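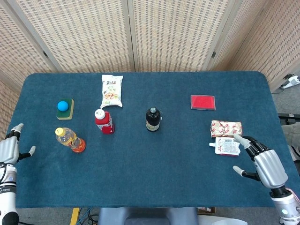 登壇者用メモ「両手で片づける食卓 学生サークル Fondimine の一年」
2022年8月13日　文:Fedir Hordiienko

このサイトでは利便性向上のためCookieを使用しています。閲覧を続けると、Cookieの使用に同意したものとみなされます。

出だし(ゆっくり。早口になる癖があるので、まず水をひとくち)

みなさん、こんにちは。お盆の、しかもこんなに暑い日に来てくださって、本当にありがとうございます。Fondimine で双腕の班のまとめ役をしている Fedir です。日本語は四年目で、専門の話になるとときどき語順が迷子になりますが、そのときは前列のみなさん、どうか温かい目でうなずいてください。うなずいてもらえると元気が出ます!

今日は、わたしたちの班が一年かけてやってきた「食卓の上のものを、両手のロボットでつかんで片づける」という課題の話をします。大会で勝ったとか、そういう派手な話はあまり出てきません。うまくいかなかった話が多めで、でもわたしはそちらのほうが好きなんです。

(拍手があったら待つ。なければそのまま次へ)

題材の決め方

最初の打ち合わせでは、積み木を使おうという意見が強かったんです。角があって、硬くて、形が変わらない。一年生の練習にはとてもいい。わたしも賛成しかけました。でも、帰りにスーパーに寄って、かごの中を見たら、袋、びん、パウチ、スポンジと、まるで性格の違うものが並んでいて、ああ、家の中で手が相手にしているのはこれだなあ、と思いました。次の週にその話をしたら、みんなが台所からいろいろ持ってきてくれて、机の上が急ににぎやかになりました(うれしかった!)。

青緑の布の上に置く組み合わせは毎回変えています。お菓子の袋、濃い茶色のガラスびん、赤いボトル、口のついた白いパウチ。立っているものもあれば、寝ているものもあります。きれいに並べすぎないこと、というのが班の決まりです。

(ここで質問が出やすい。「なぜ布を敷くのか」→ 指先が机に当たったときの音と衝撃がやわらぐから、と短く答える。長く話しすぎない)

難しかったもの

いちばん苦労したのは、パウチです。わたしは正直、びんのほうが怖かったんですよ、割れますから。ところがびんは胴が丸くて硬いので、指の開きさえ合えば、思ったより素直につかめる。パウチのほうは、平らに寝ていると指の入る場所がないんです。人間なら端をちょっと浮かせて、無意識に親指を差し込みますよね。その「ちょっと浮かせる」を教えるのに、1月から春までかかりました。

それから、スポンジの上にボールをのせた組み合わせ。これは二年生の思いつきで、下のスポンジを先につかみにいくとボールが転がります。順番を考えないといけない。見た目はかわいいのに、意地悪な問題です。わたしは大好きです。

透明なペットボトルも、横に寝かせるとカメラからは見えにくく、ラベルとふたを頼りに向きを推定しています。ふたの色がはっきりしたものを選ぶと、だいぶ助かります。これから始める方は、まずそこから試してみてください。

(会場に聞く。「みなさんなら右手と左手、どちらから出しますか」。手を挙げてもらう。答えはどちらでもよい)

記録のこと

動作の記録には、先輩たちが作って残してくれた Kaline という道具を使っています。画面は少し古めかしいのですが、どの回に何を置いて、どちらの手が先に動いたかが全部残ります。これまでにためた動作は3,775件。そのうち178件は、途中で落とした回や、つかみ損ねて止めた回です。はじめは消していたんですが、消さずに取っておいたら、あとから入った人がそれを見て「わたしもここで失敗しました」と話しかけてくれるようになりました。教材として、成功の記録よりよく見られている気がします。

班は今7人です。機械の人、電気の人、プログラムの人、それから文学部の人も一人います。文学部の彼女が書く実験ノートは、読んでいて本当に楽しいんです。「本日の袋、機嫌悪し」と書いてあって、それで全員に通じます。

安全の話(ここは省略しない)

動かす前に声を出すこと。止めるボタンの係は、その回のあいだほかの仕事をしないこと。床のケーブルをまたぐときは足元を見ること。地味ですが、見学の高校生にも最初に必ずお話ししています。手の模型みたいでつい握手したくなりますけれど、電源が入っているあいだは、どうか我慢してくださいね。

これからのこと

秋からは Ullosow の学生のみなさんと、同じ品物の組み合わせで比べっこをする予定です。お互いの机の上をそろえるのがまず大変で、お菓子の袋ひとつとっても、あちらでは同じ大きさのものが手に入りません。いま、メールで袋の寸法を送り合っています。こういうやりとりも楽しいものです。

もうひとつ、箱のように包まれた品物を両手で持ち上げて、向きを変えて置く、という動作にも取りかかります。片手ではすべることが多いので、左手をどう添えるかが課題です。アイデアのある方、休憩中にぜひ声をかけてください。

(残り時間を確認。5分を切っていたら次の段落は飛ばす)

最後に入会のご案内を少しだけ。経験は問いません。わたし自身、入ったときははんだごての持ち方も知らず、先輩に笑われながら教わりました。練習は平日の夕方で、途中から来ても、早く帰っても大丈夫です。台所から、つかみにくそうなものをひとつ持ってきていただけると、班のみんながとても喜びます。

(質疑へ。マイクは客席の左側から回してもらう)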